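Keeping the board out

The chess club at Hidcombe meets in the back half of the old library, between the large-print shelves and the fire door. It has met there since 1979, when the library was still open six evenings a week. The library now opens three mornings, and the club has its own key.

Clubs like this one used to be in most towns. They charged a small subscription, played in a county league over the winter and stopped in May. Many of them closed as members got older and younger players learned on a phone. Hidcombe nearly went the same way.
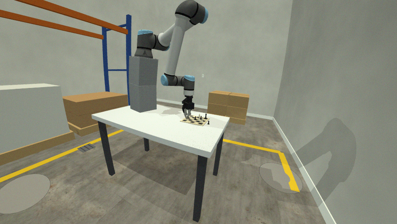
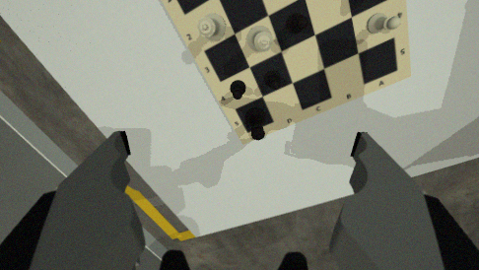
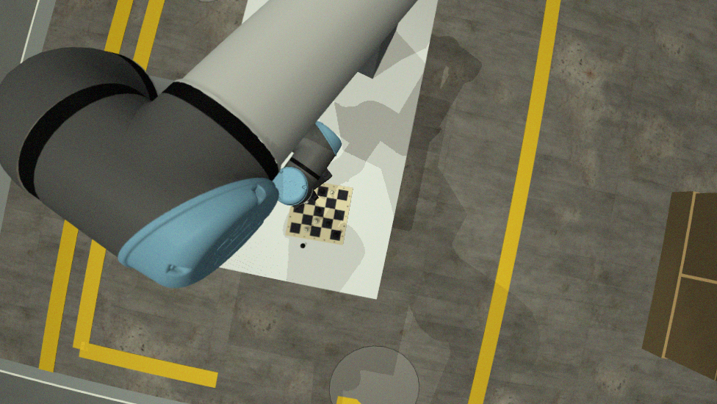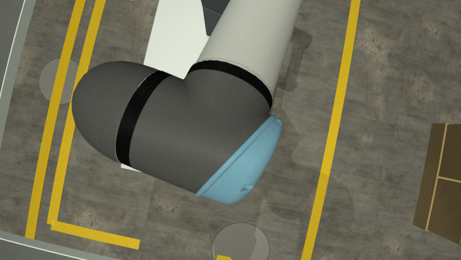 Computer-rendered views. The second shows part of a chessboard, with the 3 on its border and the letters C and A.

Chaltu Chala joined as a teenager and now runs the club. She says the trouble was never a shortage of people who liked chess. People came once, lost two games quickly to someone who had been playing for decades, and did not come back.

"We sat them down opposite whoever was free," she says. "Whoever was free was usually very good. It was no fun for either of them."

The club changed how the evening works. The first hour is now for anyone, with no clocks and no writing down of moves. League players arrive for the second hour, and those who want a serious game stay on. A beginner can ask to take a move back. Some of the older members disliked this and said so, and a couple of them still turn up only for the second hour.

The other change was to leave boards out in public. Mihret Wolde, who has a café called Flavum on the corner of the market place, agreed to keep one on the window table. She expected it to be a nuisance. Customers do sit over a game for a long time with one pot of tea, but the window table was slow in the afternoons anyway.

"I don't play," Wolde says. "I know how the knight goes and that's it. But I've got regulars now who only know each other from that table."

The pieces go missing now and then. A black bishop was replaced for most of one winter by the top of a pepper grinder. Chala keeps a biscuit tin of spare pieces from broken sets, in different sizes, and takes it round when she is asked.

A second board went to the waiting room at Dinsa, the physiotherapy practice on the Urier road, and it has been used in a different way. Few patients are there long enough to finish a game. They make a move or two and are called in, and the next person carries on from whatever position they find. The receptionist resets it when both sides have run out of anything useful.

It is hard to say how many players have come to the club by either route, and Chala does not keep a record. The subscription still covers the heating, and the county league side had enough players last winter that it did not have to default a match.

What she would like next is better lighting. The library's tubes throw a glare on the varnished boards, and those who sit nearest the fire door complain of the draught as well. The club has asked whether it can move the tables to the other side of the large-print shelves. The answer depends on the shelving, which is fixed to the floor, and on who pays to unfix it.

Play starts at seven. Tea is made at the break between the first hour and the second, and beginners are asked to come early so that there is time to find them a game.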